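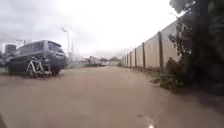
Visit report: the Irnen patrol and delivery rover at Stesdale

Written up March 5, 2023, by Dela Ofori

Fernanda Tavares and I went to Stesdale to see the Irnen, a ground rover that Fasar rents out for perimeter rounds and small deliveries. We are comparing it with the Bang cart, which we saw in July. Our own site has a lot of unpaved road between the gatehouse and the far sheds, and that was the main thing we wanted to ask about.

Danylo Tymoshchuk met us at reception and handled most of the day. He runs demonstrations for Fasar and had the rover charged and waiting.

The route

Most of the driving was done on the dirt track along the boundary wall. It suits a test like this. The surface is packed sand with no curbs or painted lines, the concrete wall runs straight down one side with weeds and shrubs at its foot, and there is nothing much on the other side for the rover to line itself up with. A dark hatchback was parked near the edge of the track with a bicycle standing beside it. The sky was overcast and the light was flat.

Danylo taught the route by driving it once with a handheld controller. After that the rover follows the stored path, using its cameras and a satellite fix. He said the wall posts help it keep its position where the satellite signal is weak. Changing the route means driving the changed part again and saving it, and he did this in front of us in a few minutes.

What we saw it do

The rover made two full trips out and back. It kept to the middle of the track and gave the parked car plenty of room. Fernanda walked out in front of it on the second trip. It slowed, stopped well short of her and waited until she had moved on. It did not try to go around a person, and Danylo said that is the default setting for customer sites. It can be changed, but we would want it left alone.

Its pace is a comfortable walk. Anyone hoping for quick deliveries will be disappointed. For a check of the wall and gates it seems fast enough.

The load box takes up to 80 pounds and locks with a code. We put in a box of printer paper and two tool bags, and there was room left over. The lid is stiff and needs two hands.

Weak points

The video feed is fair. On the office screen the nearer part of the track was clear, but buildings at the far end were blurred and we could not make out any detail on them. A patch at the lower left corner of the view is blocked by what looks like the rover's own front. I asked if the camera could be raised. Danylo said a taller mount is planned but has no date yet.

Overhanging branches are another question. The sensors look mostly ahead and down, and the tree by the wall has limbs that hang low over the near end. We have several like that at home and would have to trim them first.

Cost and service

Rental is $1000 a month for one rover, with a minimum term of 6 months. That includes the charging dock, software updates and a replacement unit if repairs take longer than a week. Training is one day on site. Inês Antunes, who looks after service contracts, gave us a parts list of 57 items with prices. Tires and the lid latch are the ones customers order most, she told us.

Bang charges less per month but bills separately for route changes - and we change ours often.

Next steps

Fernanda will ask Fasar for a two-week trial on our east road, preferably in rainy weather. Deolinda Pinheiro needs the insurance terms before we sign anything. Inês has promised to email them to her directly.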